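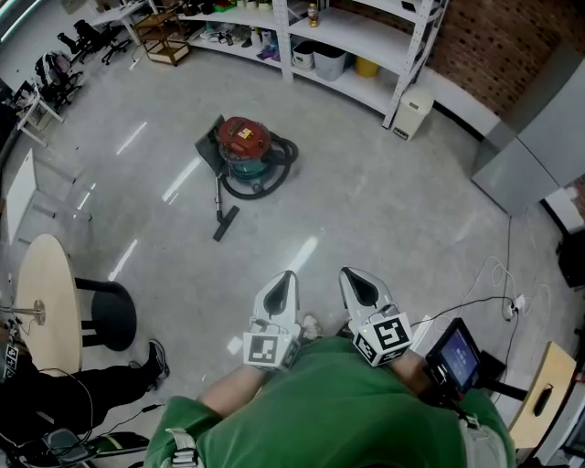
Notes, Tuesday talk, facilities group. 20 minutes, leave 4 for questions.

Open with the Mastar brochure. It says one wet-dry vacuum will "transform" a shared workroom. Pause. Ask who believes it. I don't, and I've read the Drutetti one as well.

Point one: storage. We own three vacuums across the sites and most of the moaning I hear is about hoses left lying on the floor. Buying a fourth won't coil them. Imad Nasrallah will disagree here — let him, but keep it short.
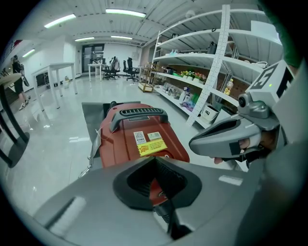

Labels are the next thing I doubt. Skenus wants to sell us a full tagging scheme, job number 2331, at a price I'll read out slowly. Look at the red case: a QR code, a second small label next to it, a yellow one underneath, and a tag on a string as well. Would a fifth bit of paper get anyone to put it back on the shelving? Show me a site where it did.

Skip the Hegedűs slide if we're running late.

Finish on the ask: hooks for the hoses, one shelf kept clear, look again in December.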